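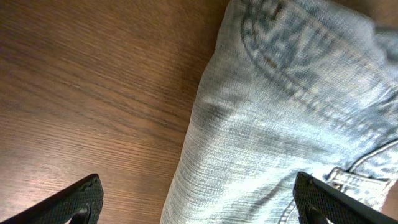 Do I need sewing experience to apply for the alterations and repair job?

For the assistant position, a year of regular sewing is enough, paid or unpaid. For the senior position we ask for three years of paid work in alterations, tailoring or garment production.

Femberg Alterations is hiring for two positions at our Yensuk Street shop: one alterations and repair assistant and one senior alterations worker. Both are permanent jobs with a set schedule.

About the shop

Femberg takes in clothing for hemming, taking in and letting out, zipper replacement, patching, darning and relining. Most of the work comes over the counter from people in the neighborhood. The rest comes from two business accounts. Jadis is a secondhand store that sends us stock to be mended before it goes on the rack. Nirnov is a uniform supplier that sends us work pants and jackets for hemming and name tapes.

The workroom is behind the counter. We use straight-stitch industrial machines, one overlocker, one blind hemmer and an older walking-foot machine for heavy denim and canvas. There is a steam iron station with a vacuum board. The shop is on the ground floor and the restroom is on the same level.

Gwendolyn Kowalczyk runs the workroom and will be the supervisor for both positions. Fabian Auer handles the counter, the schedule and the business accounts.

Alterations and repair assistant

Hours: 32 hours a week, daytime. One weekend shift every other week.
Pay: $17 an hour to start. Pay is reviewed after six months.

What you will do:

Hem pants, skirts and curtains, by machine and by hand
Replace buttons, snaps, hooks and simple zippers
Patch jeans and work clothes from the inside and stitch over the worn area
Unpick seams for the senior workers
Press finished pieces and check them against the ticket
Cover the counter during lunch and write up tickets
Keep thread, needles and interfacing stocked and tell Fabian when something is low

What we ask for:

At least one year of regular sewing on any machine
A neat hand-sewn hem
Able to read a tape measure in inches and do simple fractions
Able to lift a 25-pound box of garments
Comfortable talking with customers in English. A second language is useful in this neighborhood but not required.

You do not need to know the industrial machines. Gwendolyn will train you on them in your first weeks. New assistants start on straight hems and buttons and move on to zippers and denim repair when she signs off on their work.

Senior alterations worker

Hours: Full time, daytime. Weekend shifts as above.
Pay: Depends on experience and will be discussed at the interview.

What you will do:

Fit customers in the shop and pin garments for alteration
Take in and let out jackets, dresses and pants
Reline coats
Replace fly zippers and jacket zippers, including on leather
Keep the original hem on jeans when the customer asks for it
Estimate the time for unusual repairs and give Fabian a price before the ticket is written
Check the assistant's work before it goes on the pickup rail

What we ask for:

Three years of paid work in alterations, tailoring or garment production
Confident on industrial straight-stitch and overlock machines
Able to fit people of all sizes and ages politely and without rushing them
Some experience with formal wear. Spring is our busy time for it.

Both positions

Paid training time. Paid sick days from the first month. After six months, two weeks of paid vacation a year. Free alterations on your own clothes, done outside of busy hours. We pay for your shears and have them sharpened.

The shop closes for inventory during one week in October. Staff are paid their usual hours for that week, and attendance is needed on the last two days of it.

Please note that the workroom can be loud when all the machines are running, and it is warm in summer. There are stools with backs at every machine. The work involves sitting for long periods, except at the pressing station, where you stand. If you need a different setup for any reason, say so in your application or at the interview and we will talk about what can be done.

We cannot offer home sewing or piecework at this time.

How to apply

Bring or mail a letter and a short resume to Femberg Alterations, 3355 Yensuk Street. Mark the envelope with the position you want. The letter can be handwritten. Please include:

Your name and a phone number where we can leave a message
What kinds of sewing you have done and for how long
Which machines you have used
The earliest date you could start
Any days you can never work

Do not send samples by mail. If we invite you in, bring two or three things you have sewn or repaired. They can be your own clothes. Repairs that have been worn and washed are fine, and we like to see how they hold up.

Applications must reach us by Nov 20, 2019. We will call everyone who applies, including people we do not invite.

The interview

The first part is a talk with Fabian and Gwendolyn. It takes half an hour. The second part is a paid bench test in the workroom. Assistants will be asked to hem one pair of pants, sew on a shirt button and put a patch behind a tear in denim. Senior applicants will also replace a zipper and pin a jacket for fitting. We supply all the materials. You may bring your own thimble and shears if you prefer them. The test takes up to two hours and is paid at the assistant rate whether or not you get the job.

We look at the inside of the garment as well as the outside. Speed is not scored. If you make a mistake, unpick it and carry on.

Questions about the schedule or pay go to Fabian Auer. Questions about the sewing go to Gwendolyn Kowalczyk. Both can be reached at the counter during opening hours. The mornings are quieter.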